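Notes on how we run the step-off for the January march, for other groups that organise Pride or remembrance events on a public road. Long thread. Figures are from our last one unless stated.

1/ Registered walkers: 3918. That number comes from the group forms and excludes people who join from the pavement. The road closure is granted on the registered number, so groups that under-report cost everybody time at the junctions.

2/ Groups: 178. Each gets a position code (section letter, then number). The code goes on the confirmation email, the wristband sheet and the kerb marker. Same code in all three places. Two years ago we used a separate vehicle number as well and spent the first hour translating one into the other.

3/ Maximum group size is 300. Above that, the group is split in two and given consecutive codes, each with its own lead steward. Employers' groups dislike this. The rule stays.

4/ Spacing. We hold a gap of 20 metres between a vehicle and the walkers behind it. Wheel stewards walk at each axle and do nothing else: no leaflets, no flags, no phone.

5/ Gebhard Brunner rewrote the release sheet so that it lists groups in order of departure and leaves out the clock times. Marshals at the side streets were releasing on the printed time even when the column had stopped. They now release on radio call only.

6/ Radios: one channel for movement, one for welfare, one spare. First aid requests go on welfare. If you hear one on movement, repeat it on welfare yourself and tell the caller you have done so.

7/ Step-free viewing area. Bookings through the Vestus form, one companion per booking, no proof asked for. The platform ramp has to be in before the barriers or the lorry can't reach it. Write that into the build order.

8/ Quiet space: Floltotine, ground floor, side entrance. Lights down, no amplified sound, two stewards on the door. It opens an hour before step-off and closes an hour after the last group arrives.

9/ Litter. The council sweeps the carriageway. We are responsible for the assembly streets, the viewing area and any indoor rooms. Bins with lids indoors, open sacks on frames outside.
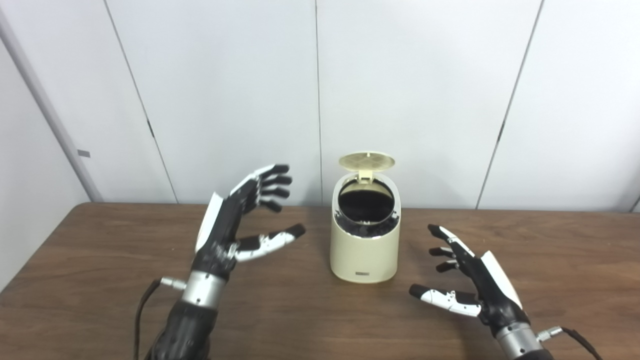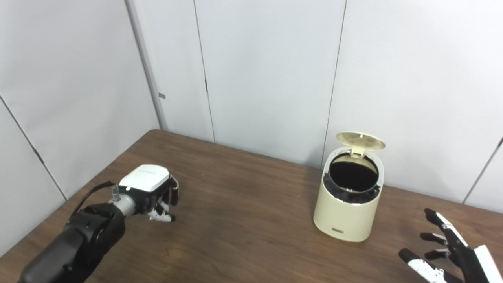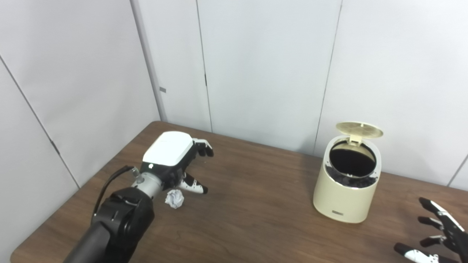
10/ Confetti and streamers are banned on all vehicles, paper included. It's in the entry terms under section four. A vehicle that uses them is moved to the back of the order the following year.

11/ Insurance certificates. Preltent checks them for us and rejects any that name the driver but leave out the group. Send yours early enough to be sent back once.

12/ Correction to 6: the spare channel is monitored by control, so lost children can go there if welfare is busy. Thanks to the Bühler Street marshals for pointing it out.

13/ The blank release sheet and the position code template are available to any group that asks. Message this account with an email address and say which spreadsheet program you use.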